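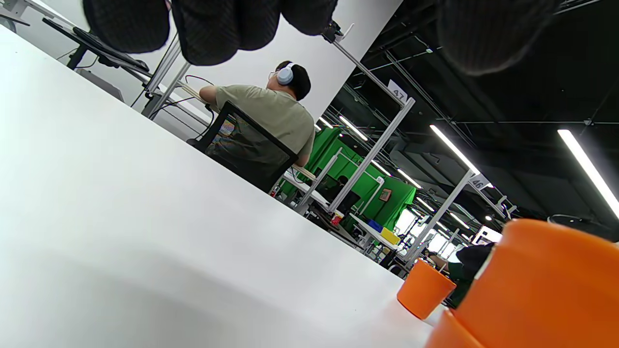 Page last changed: Mon 14 June

Seating and desk arrangements on the upper floor

This entry records the present arrangement of the shared workroom, for colleagues returning from leave and for readers who have written to me on the subject of chairs.

Numbered positions remain in use. The small white placards are fixed at the rail, and position 47 is among those now occupied during ordinary hours. Occupants are asked to quote the placard number, and no other reference, when writing to Lorna Magbanua regarding furniture.

The mesh-backed office chair has been retained. I had favoured the Doment, an upholstered model, and said so in January. The trial ran for 13 working days and the Doment was returned at its close – the colour was agreeable, the seat was not. A tall mesh back suits a person who sits for most of the day, and I withdraw my earlier objection.

Monitors may be mounted on arms where the desk allows. Cables that hang behind a chair should be gathered and tied before the occupant leaves for the evening. Ties are kept in the Hurnach cabinet, second drawer.

Over-ear headphones are permitted at all positions. A colleague wearing them should be approached from the side, or sent a message.

The ceiling has been left exposed, with its pipes and strip lighting in view. Several correspondents have asked for panels. The quotation received from Nedelcu was $692 per bay, and I do not expect the matter to be raised again this year.

White tabletops are to be wiped with a damp cloth only.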